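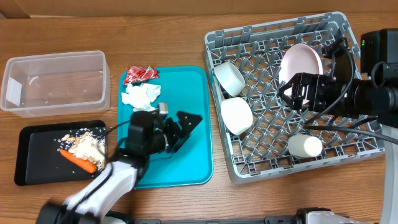

After the Meal: Trays, Rack and Leftovers

Gallery page of the Sowerby kitchen diary, 9/15/22

On this page I collect pictures and notes from the shared kitchen in Sowerby, the part of the day when the eating is finished and the cleaning is waiting. Most people take pictures of the food before it is eaten. I have always liked the table afterward, with its wrappers and its crumbs, and I think one learns more about a kitchen from it. The notes got longer than I planned, so please read only the parts that are useful for you.

The older pages of this diary were about the cupboards and the windows. Those had many more pictures and almost no words. For this one I do the opposite.

The table

Wood, with a warm orange-brown color. It came to us from a house in Ilano and it is the piece in the kitchen I would be most sorry to lose. It does not like standing water. When a tray drips, we wipe the place at once with a dry cloth, along the grain, and then we put the tray back.

Rice is the big enemy of a wooden table. One grain that dries on it in the evening is like a small stone in the morning, and if you scratch it with a knife you will see the scratch for years. A damp cloth laid over the grain for a few minutes makes it soft, and then it goes away with the finger.

The black tray

A carrot, some white rice, crumbled white food and peanuts, all on one black tray with a raised rim. I like how everything shows on black. On our old pale tray the rice was invisible until it was on the floor, and then it was under the slippers.

The order for emptying it is simple. Whole things first: the carrot is picked up by hand. Peanuts come next, and they are easy to gather if you push them with the side of a spoon toward one corner. Rice is last. I tip the tray a little over the waste bin and knock on the bottom with my knuckles, and what still stays there goes with a damp paper. Please do not rinse rice into the sink. It swells in the pipe, and we have already paid for this lesson in March.

The blue tray

Turquoise-blue plastic, with rounded corners and a raised lip. A red and white snack wrapper and a wad of white tissue are lying together near one corner. These two always find each other! We use the blue tray as the place for dry trash while the rest of the table is being cleared, so that there is only one walk to the bin at the end.

The wrapper must be separated from the tissue. In our building the wrappers go with the plastic, and the used tissues go in the general trash. If there is something greasy inside the wrapper, it also goes to the general trash. It took me a long time to remember this, and I still sometimes stop in front of the bins and think.

The clear container

A rectangular box with an open top and rounded corners, and nothing in it apart from a few tiny specks on the floor of it. Through the walls you can see the wood. We keep a clear box on the table for food that is still good and that was never on a plate. For us this is the rule: from the serving bowl, yes, from a plate or a tray, no.

Even a box that looks clean gets washed before it is filled. Specks on the bottom are small, but they will be in tomorrow's lunch. For the corners I use a soft bottle brush, the kind with a long handle, and warm water with one drop of soap. Too much soap and you spend more time rinsing than washing. Clear plastic also becomes cloudy if you rub it with the rough side of a sponge, and there is no way back from cloudy that I have found.

The gray rack

Gray plastic, large, with a grid of upright pegs and square openings. The pink plate stands up between the pegs near the back. It has the best place in the rack, in my opinion. One white cup is on its side at the left with a white bowl tilted close to it, and there is a smaller white cup, also on its side, lower down in the middle.

I have a small complaint about cups that lie on the side. Water stays inside the curve and leaves a ring. I turn them with the mouth down whenever I pass the rack, and when I come back someone has laid them on the side again. It is a peaceful war. For the bowl I am less strict, a tilted bowl drains well enough if the open part looks a little downward.

The rack is a Drultik, bought from the Flonuvora shop, where I had wanted the one in white. They had only gray. Now I am happy about it, for gray does not show the tea stains between two washings. Every second week the whole rack goes into the bathtub with warm water and a cup of vinegar. A toothbrush is needed for the base of the pegs, where a yellow line appears if you forget.

The bowl and the fork

The last of a dessert, or something very like one: a creamy white layer with fine brown crumbs, and two bigger brown pieces that were left in it. The flatter one makes me think of a broken cookie. A white plastic fork with four tines is next to the bowl. 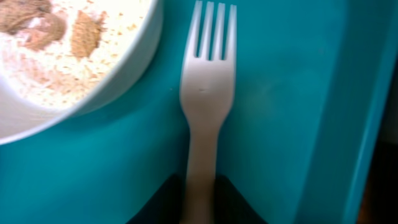
What to do with a bowl like this

First the big pieces come out, with a spoon or with a paper. Then the cream is scraped toward the middle with a rubber spatula. People go directly to the tap at this moment, and it is a mistake I also made for years. Cream and cookie crumbs in hot water become a kind of glue, and the sponge is full of it afterward. You wash the next three things with the same glue.

When the bowl is scraped, rinse it with cool water. After this comes the hot water and the soap. The brownish smear that crumbs leave along the inner wall needs only one turn of the sponge if you are quick. If the bowl has waited all night, fill it to the height of the smear and let it stand while you do the cups.

Do not forget the outside of the rim. A thick rim has a small step under it on many bowls, and the cream goes there too, from the fingers.

Plastic forks, one time or many times

We discuss this often in the kitchen. Some of us throw a plastic fork away after one meal and others wash it like any fork. I belong to the washers, with limits. A stiff fork with smooth edges can be used again for a cold lunch. When a tine is bent or the neck has a white line from bending, it has finished its work.

The slots between the tines need attention. Cream dries in there and you do not see it on white plastic, you only feel it with the thumb. I pull a folded corner of the cloth through each slot. Plastic forks do not go in the rack with the plates, they fall through the openings. We stand them in a cup.

The order we follow

Dry trash to the bin. Leftovers to the clear box, or to the food waste. Trays emptied and put one on the other beside the sink. Then the washing: cups, plates, bowls, and the trays at the very end, when the water is already not so nice. Table last, with a damp cloth and after it a dry one.

The rack should have some free space before you start. If there are dry dishes in it, put them in the cupboard first. I write this with patience, for the eleventh time maybe.

Questions that came by mail

Somebody asked if the trays can go in the dishwasher. The black one can, on the lower level. The blue one we wash by hand, after another blue tray came out of the machine with a wave in it, and now it rocks on the table like a boat.

Another reader wanted to know how to store peanuts that are left over. In a jar with a tight lid, in a dark place. If they are soft, a few minutes in a dry pan helps them, but stay near the pan.

The next page of the diary will be about the drawer with the lids. I have started to match the lids with the boxes, and at present there are four lids that belong to nothing.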